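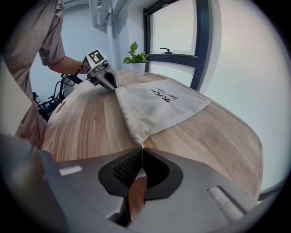 About Weltach

Weltach is a two-person site about class balance in online shooters. Amr Kettani started it after one patch note too many promised that the Engineer was "in a good place".

We don't take patch notes on trust. If a studio says a turret does 50 damage, we shoot a wall with it until we're satisfied, which can mean up to 1000 shots. So far we've checked 291 abilities. Plenty didn't match their own tooltips.

We take no money from publishers and we don't do launch-week scores, which we've never found much use for. Tier lists are kept by Bedoya, who doesn't much believe in them either.

Corrections are welcome. Please bring footage.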